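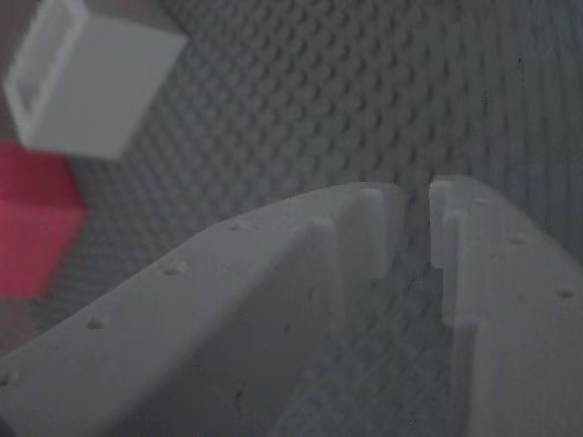

3.2 The play table and what we kept on it

I should say a bit about the table, as it did more of the work in this study than Kedir Tamiru and I had planned for. The top is wood, and on it sits a big light gray LEGO baseplate, the studded sort that most of us knelt on as children. Everything we asked people to sort at Borstead began or ended up on that plate. I bought my first one for my nephew years ago and had forgotten how fussy a studded surface is about what you put down on it!

Our question was a homely one: does brick-shaped storage make people tidy differently from plain boxes? We had 489 completed tidying diaries from the Jemside families (I read every single one, mostly over cold tea in December), and 213 of them mentioned the look of the bins before saying anything about how much went in. That surprised me. Sudheer Salian, who coded the diaries with me, had bet on size coming first, and he was rather cross about it for an afternoon.

So we laid the table out the way the diaries talked about it, with the bins standing in a row along one edge of the plate, biggest at the near end, and the colours kept mainly to pinks and reds (see Figure 4).

We use cookies to remember your reading preferences. Accept all | Manage settings

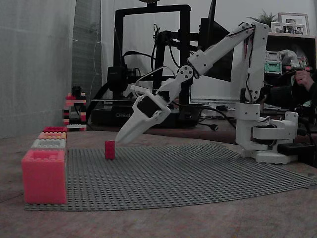

Figure 4. The play table, with the brick-shaped bins along the left edge of the baseplate.

The row matters because of what Sjöberg families called "the walk", meaning the little trip your hand makes from the middle of the plate to whichever bin you fancy. People told us the near bin got everything. One mum wrote that her small bin at the back held one sock and a marble for the whole of the trial, and I believe her.

Colour was messier. We'd hoped a red block would go to a red bin without much thought, and in plenty of homes it did, but the pinks muddled things (is salmon a pink or an orange? we argued about it for ages). In the Curkex questionnaire, 300 of the 799 replies said they'd sorted "by whatever was nearest", so I wouldn't lean on colour too hard. I come back to the little towers people built and then refused to put away in section 3.4.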